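Fliten Hedge Survey Unit -- Pre-Acceptance Inspection Checklist

Last updated: 2023-02-20

Product under review: Fliten path survey kit (wheeled base, mast camera, battery pack, charger, tablet software)
Supplier: Pallemus
Site: Hiltdale, north path
Inspector: Ama Adjei
Second check: Habibur Weerasinghe
Unit number: 277

Mark each line OK, FAIL or N/A. A comment is required for every FAIL. Lines marked with a star must be OK before the unit moves under its own power.

Section A -- Before power on

A1* Emergency stop button turns and releases freely. OK
A2* Battery latch closed, no play. OK
Comment: Latch is stiff. Needs two hands with gloves on.
A3 Wheel bolts tight. OK
A4 Mast bolts tight, mast straight. OK
A5 Cables clipped to mast, none near the wheels. FAIL
Comment: Lower clip missing on delivery. Taped for the day. Pallemus to send a clip, and I would like a spare with it.
A6 Warning labels readable. OK
A7 Manual in the case. OK
Comment: Manual is for the older base. The charging pages are the same but the fault light table is wrong.

Section B -- Power on, standing still

B1* Emergency stop cuts drive power from the button. OK
B2* Emergency stop cuts drive power from the tablet. OK
Comment: Works, but there is a short delay from the tablet. Use the button if you are close enough.
B3 Status light goes to steady green. OK
B4 Beeper can be heard at the far end of the test lane. FAIL
Comment: Habibur could not hear it over the road. Volume was already at full.
B5 Camera picture shows on tablet. OK
B6 Battery reading matches meter. OK

Section C -- Path and surroundings

C1* Walk the full lane before the first run. OK
C2* Cones and signs out at both ends. OK
C3 Curb edge and plant growth noted on the site sheet. OK
Comment: Growth comes down over the foot of the hedge and onto the ground in places. The bumper is set low enough that it may read soft stems as contact. Set bumper to medium for this lane.
C4 Poles, posts and other fixed objects noted. OK
C5 No people in the lane. OK

Section D -- Camera and hedge reading

The kit is sold on its hedge reading, so this section got the most time. The software is meant to find the top line and the foot of the hedge and report a height between them. It uses the wide lens. Check the picture by eye before you accept any reading.
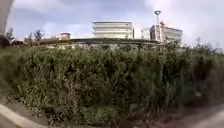
North path hedge, wide lens. Center is sharper than the sides.

D1 Top line of hedge can be followed by eye. OK
Comment: Untrimmed, with stems sticking up unevenly. The software has to pick between the stems and the main mass. Ask Pallemus which one it reports.
D2 Foot of hedge can be made out. OK
Comment: Dark and tangled low down, with brownish dead growth. Readable, but I would not trust a small difference between two runs.
D3 Picture usable to left and right margins. FAIL
Comment: Leaves smear sideways toward both margins. Take readings from the middle only until the supplier answers.
D4 Sky does not wash out the top line. OK
Comment: Bright on the right side under cloud. Repeat this check in June when the light is stronger.
D5 Software does not mistake buildings or walls for hedge. OK
Comment: There is a low wall and white buildings behind the hedge here. Height came back as 132 cm on the tape and 132 cm on the tablet -- one spot, center of view. That is a pass for the spot and no more than that.

Section E -- Shutdown and storage

E1 Drive power off before anyone lifts the unit. OK
E2 Lens cap on. OK
E3 Battery out and logged. OK
E4 Charger off the floor. FAIL
Comment: No shelf at that end of the store yet. Shahram Karimi has the bracket.
E5 Files copied, 490 pictures, count matches tablet. OK

Open items

A5, cable clip -- Pallemus
A7, correct manual -- Pallemus
B4, louder beeper or a second one -- Pallemus to quote
D3, margins of picture -- Ro-un Ma to write to supplier
E4, charger shelf -- Shahram Karimi

Result: NOT ACCEPTED. May be used for supervised trials on the north path with two people present, one of them at the emergency stop. Not cleared for the Cullinane lot. Reinspect sections A, B and D once the parts are in.

Signed: Ama Adjei
Checked: Habibur Weerasinghe
Copy to: Shahram Rezaei, purchasing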